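Floor staff and the new machines, one year on
111 comments
Shares: 30

Starting this because the old thread got locked. It was supposed to be a place for people who do the work to talk about what automation changed for them, and it went off into arguments about the news. Please keep this one to your own job.

Two from the floor to start with.
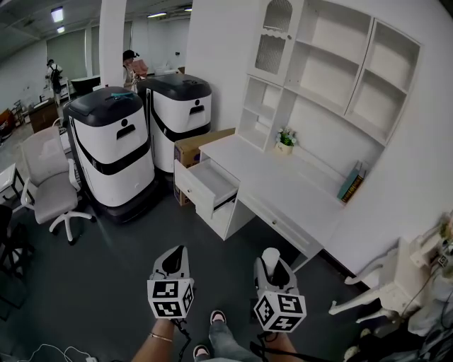 White service robots, two of them, in both shots.
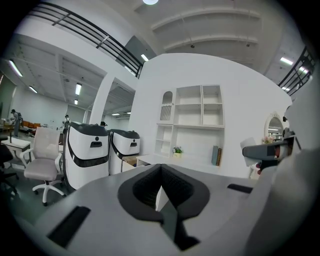
Posted by Chaimae Kamel
May 12, 2024
3,842 views

I work for Rostami, on the furnishings side. Most of my shift used to be walking. Carry this to the back, bring that to the front, clear the returns, start over. Last May we were told that service robots would take over part of the carrying, and that there would be a new kind of work on top of it, with hand-held grippers. You do an ordinary task with a gripper in each hand and it gets recorded so that a machine can be trained on it. Opening a drawer, moving a book, putting a cup away. I signed up for that half-time.

What changed for me: my feet hurt less and my wrists hurt more. I am paid the same for both halves. My schedule is steadier than it was. What I did not expect is how much of the day goes to putting things back where they were so the next person can do the task again.

I would like to hear from anyone doing similar work. How long are your sessions, do you get breaks between them, and did anybody's hours get cut?

12 replies shown

shelfend
Warehouse here, Nesteck. We got carts that drive themselves, no grippers. Hours were not cut but nobody who left was replaced. There were nine of us on evenings and now there are six. So when a manager tells you no jobs were lost, ask how many people were on your shift two years ago.

Chaimae Kamel
Same with us on the carrying side, two left and were not replaced. The gripper work added people, though. I think we are up by one overall.

tolland_k
Up by one until the recording is finished. I don't mean to be rude about it, but you are being paid to teach the thing that will do the job. Did they say how long it goes on?

Chaimae Kamel
The contract is renewed every six months. I know what it is for. I would still take it over the carrying.

Saeed Arabzadeh
I did gripper work at Civamwood for most of last year. Our sessions were 30 minutes with ten off in between. At the start it was an hour straight and people were dropping things by the end of it, so they shortened it. Ask for that. The wrist trouble comes from holding the weight out in front of you with your elbows up. Keep your elbows in and put the grippers down whenever you stop, even if it is only for a minute.

We also had a daily target, which I did not like. You rush, you bump the furniture, then you have to do it over.

pim_r
What was the target?

Saeed Arabzadeh
700 a week for the team at first, counted as finished tasks. Later they counted only the ones that passed review and the number came down. That was better. The person doing the reviewing had done the work herself, so she knew which ones were slow for a good reason.

quietaisle
Is it boring? I have been offered something like this and the pay is a little more than I make now.

Chaimae Kamel
Yes, parts of it. You open the same drawer a lot. I find it less tiring in the head than dealing with returns. If you need people to talk to all day you might not like it. We talk between takes but during one you keep still and pay attention.

shelfend
I'd go the other way. I liked knowing the building and being the one people asked. Since the carts came in, the questions go to a screen — and the screen is wrong often enough that they end up asking me anyway, except that it is no longer in my job description. Nobody pays for that part.

tolland_k
That one I agree with. At Bundis they moved the experienced people to "support" and it came with a lower grade. Same knowledge, less money. Get the title in writing before you move to anything new.

Chaimae Kamel
My grade stayed the same, but I only have that in an email. I will ask for a letter.

dormouse44
I think some of you are too gloomy. My father carried furniture for his whole working life and his back was finished at 50. If a robot takes the heavy end I am for it. Argue about the pay, sure, but I don't want the lifting back.

tolland_k
I never said I wanted the lifting back. I said I want to know who gets the money that's saved.

Saeed Arabzadeh
Both of those can be true. Where I was, the lifting went away and the wages stayed flat. I left because the commute was bad, and I would do the work again if it was closer.

quietaisle
Thanks, this helps. Going to ask them about session length and about the grade. Does anyone know if you can switch hands, or is it always both?

Chaimae Kamel
Both at once for most of what I do. Some tasks only need one. Ask to see a full session before you say yes, they let me watch two.

Load more replies (99)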